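Projects / Simlow / open-day / README

# Simlow open day: kitchen counter set

2024-02-24, by Kanako Hamada
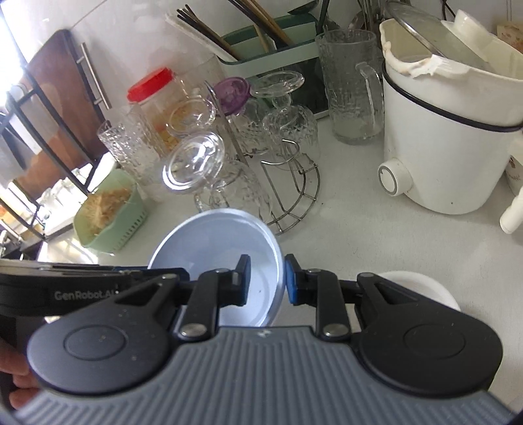
*Gripper fingers at the rim of the white bowl, glass rack behind.*

Notes and files from the open day at Cutholm. Visitors tried the hand-held grippers at the kitchen counter after a short demo by Cengiz Yaman. Recording was on for the whole visit.

## Contents

- `demo/` Cengiz's runs
- `visitors/` 8 runs by guests who signed the form
- `notes.txt` remarks typed up by Hui-mei Hsueh

## Task

Pick up a bowl by the rim, move it along the counter, set it down. Each visitor got 2 tries. Glassware stayed on the counter as clutter and was not part of the task.

## Known problems

- Audio is missing from 2 visitor runs.
- Start times in `notes.txt` were written by hand and may not match the files.
- Left and right are swapped in the first demo label. Not fixed yet.

## Use

Fine for teaching and for checking loaders. Too small to train on. Ask Mali Gough before passing it outside Rees.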